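Packing Mixed Household Items into a Single Reused Carton

Project report, Packaging and Materials Handling course
Submitted in September

1. Background

Small parcels sent between households are usually packed by hand, without a plan, into whatever carton is available. The contents are mixed: food in cans and bags, paper goods, clothing, toiletries. Published packing guides deal mostly with uniform goods in new cartons, where the items stack and the walls are straight. Mixed items in an old carton are a different problem, and we found little written about it that a person at a kitchen table could use.

The project compared ways of ordering the items as they go into the box. The question was narrow. Given one fixed set of items and one type of reused carton, does the order of packing change the packing time, the height of the fill, and the amount of movement inside the box afterward?

The topic came out of a campus drive in which students sent boxes to families through the Wesel collection point. Boxes were sometimes returned to the packing table because the flaps would not close or because a can had rolled onto something soft. The course allowed a choice between a design project and a measurement project. We chose measurement.

2. Materials

2.1 Cartons

All cartons were plain single-wall corrugated board with no inner lining. They were collected after one previous use from a shop on Abella Street. New cartons were considered and rejected, as they do not represent what people have at home. Reused cartons differ from each other in three respects that matter here: the stiffness of the walls, the condition of the top edges, and the condition of the bottom seam. Torn top edges were accepted. Open or softened bottom seams were not. Any carton with a bottom that sagged under a 500 g test weight was set aside.

The decision to accept torn edges had a cost. Fill height could not be measured from the rim, because the rim was not at a constant level. A steel ruler was placed upright against the inside wall instead, with its end on the carton floor, and the height was read at the tallest item.

2.2 Item set

The set was chosen to cover the range of shapes and stiffness found in the returned boxes. Rigid items were represented by canned food. Bagged goods included cotton swabs in their retail bag and dry snacks in a zip bag. Soft goods included knitwear and a packet of pocket tissues. Items were used as sold or as stored at home, with nothing repacked for the trials.

Each item was given a stiffness class before the trials began. Class A items hold their shape under hand pressure. Class B items have loose contents and change shape slowly when pressed. Class C items take the shape of whatever space they are pushed into. The bag of cotton swabs was hard to classify. The swabs are stiff along their length, but the bag as a whole gives way when it is pressed from the side. It was placed in Class B after some discussion and kept there for all trials.

2.3 Work surface

Packing was done on a round wooden table. A rectangular bench was used for the pilot and then dropped, as the items tended to be set out in a line along it, and the line itself suggested an order. On the round table the items can be placed in one pile in front of the carton, within reach of both hands.
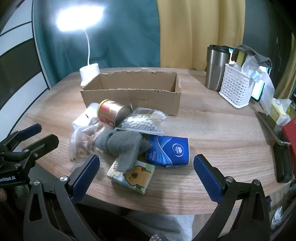 The position of the carton relative to the pile was fixed early. With the carton beside the pile, reach distance was uneven and the packing hand crossed over the items. With the carton behind the pile, every item moves forward and up over the near wall. The second layout gave more regular times in the pilot and was used for the rest of the work. Its disadvantage is that the packer cannot see the bottom of the carton near the front wall without leaning over it. A few items placed in that corner were not flat, and this was discovered only when the box was measured.

The pile was rebuilt before each trial. No attempt was made to place the items in the same position every time. They were put down together in front of the carton and left as they fell, including any overlap. A can on its side was left on its side. We considered this closer to normal use than a sorted layout, but it does add variation to the first few seconds of each trial, when the packer is looking for the first item.

3. Method

Three orders were compared.

Order 1, rigid first. Class A items go on the carton floor, followed by Class B, with Class C pushed into the gaps last.

Order 2, soft first. Class C items are spread on the floor as a bed. Class A items go on the bed, and Class B items go on top.

Order 3, free. The packer takes items in any order and may move an item once after placing it.

The timer started when the packer's hand touched the first item and stopped when both hands were clear of the carton. The flaps were not closed during the timed part. After the height reading, the flaps were folded and held with one strip of tape, and the carton was carried by hand to the end of the hallway and back. It was then opened and checked for movement.

Movement was scored by looking, on a scale of 0 to 5. A score of 0 means no item had changed place. A score of 5 means that the layers could no longer be told apart. The same person scored all trials and was not told which order had been used. For Order 2 this was of limited use, as the bed of soft items could be recognized from the side when the carton was opened.

A total of 101 trials were started. Trials were removed if the carton failed at the bottom seam, if a bag opened, or if the timer was started late. Times were logged on paper and copied to a spreadsheet named Atetard, after the shared folder it was kept in. The paper log was kept for checking.

4. Results

4.1 Packing time

Order 1 was the fastest of the three in most sessions. The rigid items were easy to find in the pile and could be put down without adjustment. Time was lost at the end, when soft items had to be worked into narrow gaps with the fingers.

Order 2 was slower. Spreading knitwear on the floor of a carton takes two hands, and the bed often had to be corrected after the first can was set on it. The slowest valid trial of the project, at 47 seconds, was an Order 2 trial in which the bed slid to one side.

Order 3 varied the most. Early free trials looked like neither of the other orders. Later free trials looked more and more like Order 1, which suggests that the packers had learned from the fixed trials. The three orders should have been given to separate groups of packers. This is the main weakness of the design.

4.2 Fill height

Order 1 gave the lowest fill. Soft items disappeared almost completely into the gaps between rigid ones and added little to the height. Order 2 gave the highest fill, because the bed has its own thickness and the gaps above it stay open. The difference was large enough to affect whether the flaps met on the shorter cartons.

The orientation of cans had a stronger effect than expected. A can on its side is lower than one standing up, but it takes more floor area and leaves a wedge-shaped gap along each side. The tissue packet was too thick for this gap. Knitwear filled it well.

4.3 Movement

Order 2 scored best for movement. Cans on a soft bed sank slightly and stayed where they were put. In Order 1, cans on bare board rolled if they were lying down and if the gap beside them had not been filled to the bottom. When the gap had been filled properly, the scores for the two orders were close.

Bagged food moved little in any order. The zip bags settled during the carry and ended up flatter, and this sometimes left free space above them.

5. Discussion

The results do not point to one order for all cases. If the carton is short for its contents, rigid first is the better choice on height. If the carton has room to spare and will be handled roughly, a soft bed reduces rolling at the cost of time.

A mixed order was tried informally at the end of the project. One knitted item was placed flat under the cans only, and the remaining soft goods were kept for the gaps. It seemed to hold the cans in place without the full height of a bed. The trials were too few to report as a result.

The condition of the carton was a source of error throughout. A torn edge catches on knitwear as it passes over the wall, and several slow times can be traced to this. Folding the torn part outward helps. Trimming it with scissors also helps but leaves the wall lower on that side.

The carry test was mild. It involved no drop, no stacking, and no vehicle. The Borkeo test stand in the materials lab has a vibration plate that would have given a repeatable load, but it was booked for the whole period. A repeat of the movement test on that stand would be the first step in any continuation.

6. Recommendations for packers

Check the bottom seam before anything goes in. Put all the items in front of the carton first, so that the stiff ones can be picked out. Stand cans upright where the height allows. Where it does not, lay them against a wall and fill the open side with a soft item down to the floor. Keep one soft item back until the end for the top corner, where a gap usually remains after the bags settle.

7. Further work

The item set contained no glass and nothing that could leak. Both are common in household parcels and would require a different scoring method. The effect of carton size was not studied. A second item set with more Class B goods would show whether the advantage of Order 1 on height depends on having enough knitwear to fill the gaps.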